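Pumano Teaching Station - Frequently Asked Questions

Who can record demonstrations?

Anyone who has finished the short introduction with Waldemar Śliwiński. You do not need to know programming. Most of our best operators never wrote a line of code before they came here.

What is the difference between hand guiding and remote control?

In hand guiding you hold the arm by the wrist and move it through the task. With remote control you sit at the desk and move a small handle, and the arm follows you. Hand guiding is easier to learn, but your own hands come into the camera view, so we use it only for rough paths. Everything that goes into training is done by remote control.

Do I start on the real arm?

No. The first 70 demonstrations of every new operator are done in the simulator. The handle and the buttons are the same as for the real arm, so your hands learn the same movements. If you push too hard into the table, you press Reset and start again.

What do I see on my screen during the simulated tray task?

You get the view from the wrist, looking down past the fingers. The tray is red and the table is a plain gray-brown, so the rim is easy to find even when you are very close. Come in with the fingers open, and watch the rim more than the middle of the tray. People who look only at the middle often come down too early.
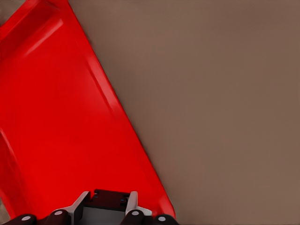 How many demonstrations are needed for one task?

For a simple task we ask for 500. The tray task has 2564 at the moment, from seven operators, and we still collect more, as the corners give us trouble.

Should I delete a bad demonstration?

Please do not delete it. Mark it as "failed" and write one sentence about what went wrong. If you made a small mistake and corrected it, mark it as "good" - the robot should also learn how to correct itself.

Must I move fast?

No, but try not to stop. Long pauses in the middle of a movement are a problem, because the robot learns to pause too. If you need to think, do it before you press Record.

The arm moves in the opposite direction from my hand. What is wrong?

Probably the view was changed and the handle was not aligned again. Hold the side button until you hear two beeps. If it does not help, write to Kacper Czarnecka.

Can I use my own handle?

Only the Grunent handle is supported now. We plan to test others in September.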